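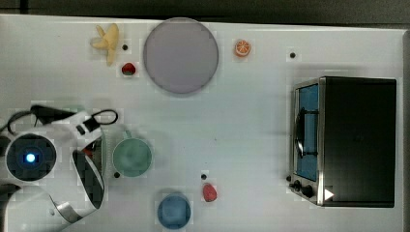

Third week with the Gimutach tabletop arm kit from Plenditska. Posting notes as I go. The kitchen task set is what most people ask about, so that's what is on the table now: toy fruit, an empty plate, a mug and a toaster oven. Fingers are curved with dark inner pads. Joint indicator is blue, easy to read from across the room.

2/ Price as tested: $1130 for arm, gripper and power supply. Table not included. Setup took me 55 minutes, most of it on firmware. The printed guide skips the driver step entirely. Do that first.

3/ Small round objects are the hard case. Toy strawberries roll if the fingers close off center. I dropped closing speed to 15 percent and misses went down a lot. Default is too fast for anything light.

4/ Mugs: fine by the rim, poor by the handle. The wrist runs out of rotation if the handle points away from the base. Plan your layout around that.

5/ Cable routing is my main complaint. It loops over the upper arm and needs slack for the full reach. Two clips would fix it. Plenditska sells them separately.

6/ Software is Skikeck, version 11. Recording and replay work. Waypoint editor is slow with long sequences and has no undo.

7/ Compared to the Joo arm I had in February: better gripper, worse docs, similar noise. I'd buy the Gimutach for pick and place. For oven doors I'm undecided, still tuning the pull force. Numbers when I have them.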